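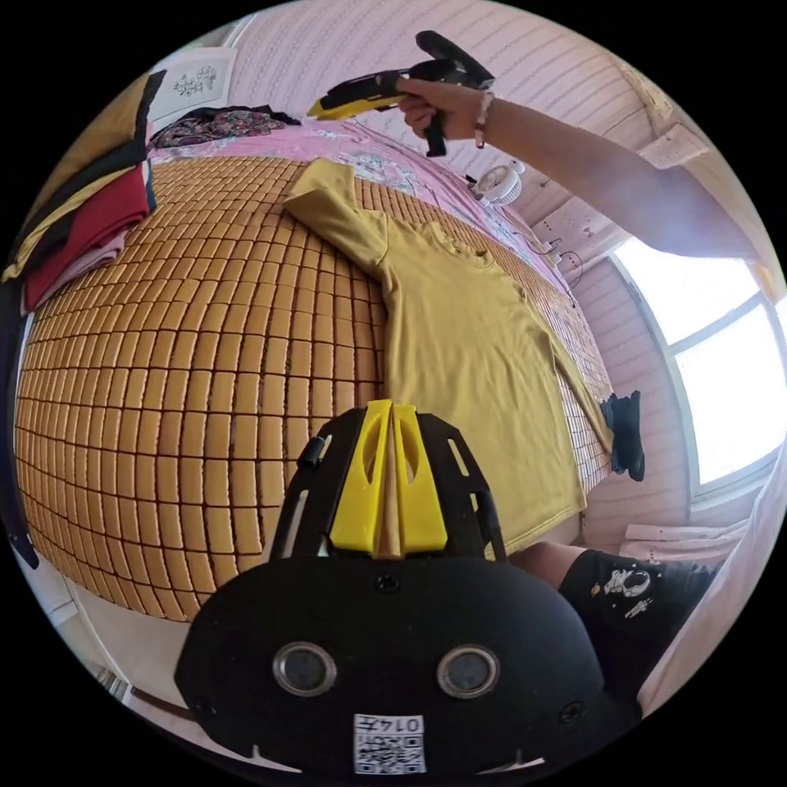
A mustard-yellow T-shirt laid out on a woven mat.

Okholm's car parks are about to start remembering you. From April 2021 the three sites run by Flekemico will read every number plate on the way in and again on the way out, and the paper ticket, a loyal servant to the town since 2001, will be retired.

The firm's notice runs to 20 pages. We have read them, so you may go and do something pleasant. Plates will be kept for 79 days, even if you paid in full and left with time on the meter. Page 14 says this is "to improve the visitor experience". Our own experience of the multi-storey could be improved with a light bulb on level two, which requires no data at all.

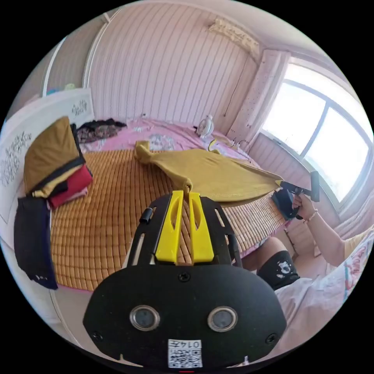 Yellow gripper fingers holding the shirt by its hem.

The matching software comes from Nemulance, who say they don't know who is driving. That is a comfort until you reach the annex, where plates may be shared with "selected partners". The partners have been selected but are not listed. We wrote to ask for their names and were thanked for our interest in parking.

Residents have been less shy. The petition at the Ekström bookshop has more than 1148 signatures, each with a full name and home address in biro, left on the counter for anyone to read. We did mention it. There is now a folder.

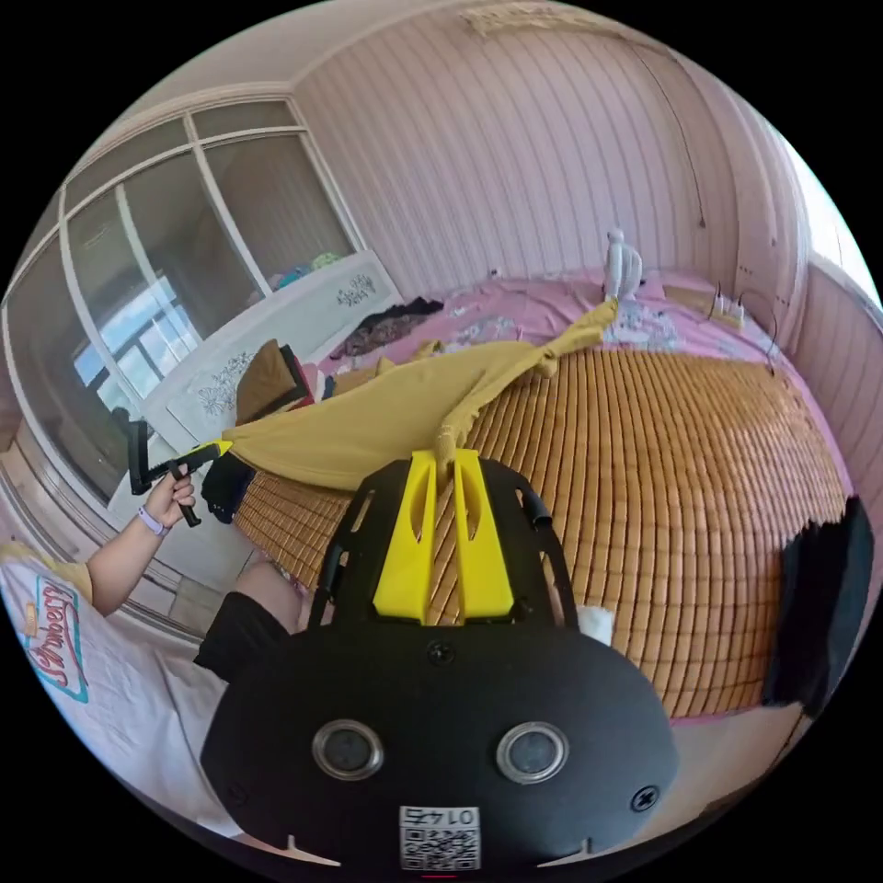 Black housing, two yellow fingers and a fold of fabric.

You can ask Flekemico for a copy of whatever it holds on you. The form is on its website under "Payments", and it wants your plate number, your phone number and a photo of your driving licence. Objections to the scheme itself go to the council's parking office, by post, before the end of the month. The nearest place to stop is the multi-storey.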